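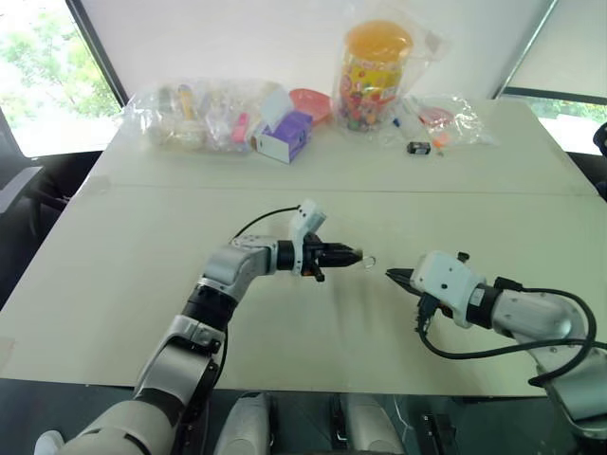
A gripper closes on a small transparent ring above a white tabletop.

Families who reached the island of Harnis this winter after months in temporary housing have been told they may stay at least until the end of the school year, bringing relief to a small community that had spent much of January wondering whether it would have to pack its bags all over again.

The Skarkholm municipal council voted late in the evening, after a meeting that ran well over three hours, to extend the leases on the former boarding school where 122 people now live. Around 30 of them are children, and most have been attending classes in the village since shortly after they arrived, sharing desks and, by all accounts, a good many snowball fights with the local pupils.

The earlier plan had been to move everyone to the mainland town of Sæther before spring, when the building was due to be handed back to its owners. Parents on both sides of the schoolyard fence objected to that idea, and a letter asking the council to think again was passed from kitchen to kitchen until it had gathered more signatures than the ferry has seats.

"You can't ask a child to learn the word for snow in one place and then start over in another before it has melted," said Gillespie Tennant, who came to Harnis from Nestthorpe 16 years ago to teach music and now runs the afternoon language circle at the school. "They know the bus driver. They know which dog barks. Those are big things when you're eight years old and you've already left one home behind."

The circle began with a handful of mothers and a borrowed coffee pot, and it has grown so much since then that it now meets in the gymnasium, with the youngest children napping on mats along the wall while their parents work through shopping lists, doctor's forms and the long, puzzling business of the ferry timetable.

The extension doesn't settle everything. Asylum claims are still being handled on the mainland, and 3 families have been told to expect interviews there in the coming weeks. The council has agreed to pay their ferry fares, though it turned down a request for a second bus in the mornings, saying that it would look at the matter again when the budget is revised.

At the boarding school the news arrived by telephone shortly before 11 p.m., and several residents who had stayed up to hear it went down the hallway knocking softly on doors. A shared supper is planned in the gymnasium, open to anyone on the island who would like to come and bring a dish.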